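Home News Reviews Features Opinion Listings Contact

Let the Opening Band Finish Its Set

2025-07-05

I went to see Unent at the Plastow last month. It's an old feed warehouse with a bar along one wall and a stage that comes up to your knee. Doors were at seven. The opening band, a three-piece from Bescombe called Pop, was listed for 8. They walked on at 8:25 and were told to stop at 8:45. They got through five songs and part of a sixth, and then the house music came up over the last chorus while the drummer was still playing.

Most of the room didn't notice, and that bothered me more than the cut itself. People have gotten used to the idea that the first band is there to cover the noise of the bar line.

I've been going to shows at small rooms for a long time, and I used to play in an opening band, so I have a side in this. I think a support act should get the set it was promised, on time, with the lights and the sound working. If the night runs late, the lost minutes should come out of everybody's set.

The usual answer is that the headliner sells the tickets. That's true. The Plastow holds 165 and I'd guess most of the people there had come for Unent. But the opener's name was on the poster and on the ticket page, and the ticket cost the same whether you cared about them or not. If a venue advertises two bands, it has sold two bands.

What the opener gets paid

I asked a few bands what they make for a support slot at a room that size. One showed me her notebook from a run of shows last October. They took home $1114 for the whole run, before gas, split four ways. On one of those nights the fee was $73 and a plate of food. She didn't complain about it. She said they do it for the chance to play to strangers, and that they sell most of their shirts in the half hour after they come off.

So the time on stage is the pay. When you take fifteen minutes away from a band like that, you are cutting their wages, and you're doing it in front of the people they hoped to win over. A headliner who loses ten minutes still has a full room and a check at the end.

There's also the matter of sound check. The headliner's check runs long, doors open, and the opener gets to hit the snare twice and say "one two" into a microphone. Then the first two songs sound like mud and the crowd decides the band isn't very good. I have made that judgment myself about bands I later came to like a lot - one of them I ended up seeing nine times.

Some of this is nobody's fault. Vans break down and amps blow. But a good share of it comes from habit, and habits can be changed by the person who writes up the schedule. I'd put the opener's set length in writing, print it on the sheet by the stage door, and have the sound person go by that sheet. If the first band starts late for reasons that aren't theirs, they still play their full set, and the change-over gets shorter. Half an hour to swap two drum kits is more than anyone needs. 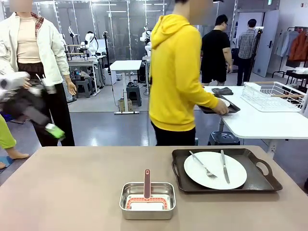
What the crowd can do

Show up earlier. I know people have jobs and kids and dinner to get through, and a weeknight show already asks a lot. But if the listing says eight, try to be in the room at eight once in a while. Bookers watch the door. When the place is empty for the first act, they take it as proof that the first act doesn't matter, and the slot keeps shrinking.

Stand near the front, too. A half-circle of bare floor in front of the stage is a hard thing to play to. And if you liked them, buy something, or at least walk over to the table and tell them so.

I did get to the merch table after Pop's set. They were out of the record, but the bass player wrote down the song they hadn't been able to finish, on the back of a set list, and said it would be on the next one. Unent played for an hour and forty minutes that night and were very good. They could have spared ten.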